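Hinged-lid storage box

A hinged-lid storage box is a small rigid container whose cover is permanently joined to the body along one edge and held shut by a clip or latch on the opposite edge. It is used in homes, schools, workshops, and offices to keep small goods together and free of dust. The type is distinguished from the lift-off box, whose cover is a separate piece, and from the drawer box, whose contents slide out from the front. In everyday speech the terms flip-top box, clip box, and latch box are used for the same article.

Construction

The body of the box is usually molded in one piece from a household plastic such as polypropylene. The walls taper slightly toward the base so that the part can be released from the mold, and the inside corners are rounded for the same purpose. The base may carry short feet or a raised rim. The rim allows one box to sit in a shallow recess in the lid of another, although stacking is a feature of some ranges only.

The lid is a shallow tray or flat panel of the same outline as the body. Many lids have a tab or lip along the free edge, where a fingertip can lift them. The lid may match the body in color or be molded in clear plastic so that the contents show when the box is closed.

Two forms of hinge are common. In the living hinge, body and lid are molded together and joined by a thin flexible strip of the same material. In the pin hinge, the two parts are molded separately and joined by short pegs that snap into sockets at the back. The living hinge has fewer parts and is cheaper to make. The pin hinge permits a broken lid to be replaced and is generally preferred where the box will be opened many times a day.

The latch is most often a small plastic clip at the center of the front edge. It may be part of the lid, part of the body, or a separate piece in a contrasting color. Larger boxes have two clips, one near each front corner or one at each end. A latch that closes with a click gives the user a clear sign that the lid is secure, and this is considered useful in boxes intended for children or for carrying in a bag.

Opening angle

Makers distinguish between lids that open to an upright position and lids that fold flat behind the box. An upright lid, normally held slightly past vertical by a stop in the hinge, takes up little table space and leaves the front and both sides clear. A lid that folds flat can serve as a second tray during sorting but needs an area behind the box at least equal to the lid. Boxes with upright lids may tip backward when empty if the lid is heavy in relation to the body. Widening the base or lowering the hinge reduces this tendency.

Interior

The compartment may be left open or divided. Fixed dividers are molded with the body and cannot be moved. Removable dividers slide into grooves in the side walls and allow the space to be changed as the contents change. Some boxes contain a lift-out tray with a second compartment below it. Pale interiors are widely used in boxes for stationery, sewing supplies, and first-aid goods, where small dark items must be found quickly.

Use

The box is suited to objects that are small, light, and used as a group. Typical contents include pencils, thread, hair clips, batteries, adhesive bandages, playing cards, and packaged goods kept in their own cartons. Placing a carton inside a storage box protects its printed label and keeps related items from being separated. Long cartons are normally laid flat along the length of the compartment. Short ones may be stood on end if the closed lid clears them.

The usual order of packing is to open the lid fully, place the largest item against the back wall, and fill the remaining space from the back toward the front. Items should not project above the rim. A lid forced down over a tall object places strain on the hinge and is the most frequent cause of failure in the living-hinge type. Where the contents rattle, a folded cloth or a sheet of paper is added before closing.

In group settings the boxes are often assigned by color, with one color to each table, class, or kind of supply. The Brostthorpe schools supply list for the past school year included 54 boxes in this format, issued with adhesive labels for the front face. Labels are placed beside or above the latch and kept clear of the moving parts.

Sizes and ranges

There is no single standard for dimensions, and a lid from one maker will seldom fit the body of another. Manufacturers generally identify sizes by number or by capacity. The Skumia household range lists its smallest hinged box as model 1102 and offers it with either a clear or a colored lid. The Petridis range uses the pin hinge throughout and supplies lids and clips as spare parts. Clelus, a school and office line, is sold only with removable dividers. Its catalog gives a rated life of more than 2000 openings for the standard clip.

Care

Plastic boxes are washed by hand in warm water with mild soap and dried with the lid open. Abrasive pads dull the surface and make colored boxes look faded. Boxes should be kept away from heaters and out of strong sunlight, which makes the hinge strip brittle over time. Adhesive residue from old labels can usually be removed with cooking oil and a soft cloth, followed by a second washing. A clip that no longer holds may be replaced in ranges that offer parts. In other cases an elastic band around the body and lid will keep the box closed.

Disposal

Boxes made of one kind of plastic can be accepted for recycling where local rules allow. Metal pins, fabric linings, and magnets must be removed first. The material is normally identified by a code molded into the underside of the base.

See also: Drawer organizer; Latch; Living hinge; Pencil case; Sewing box

Page last reviewed Mon 3 May

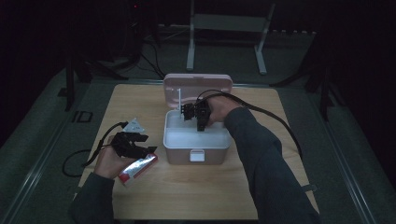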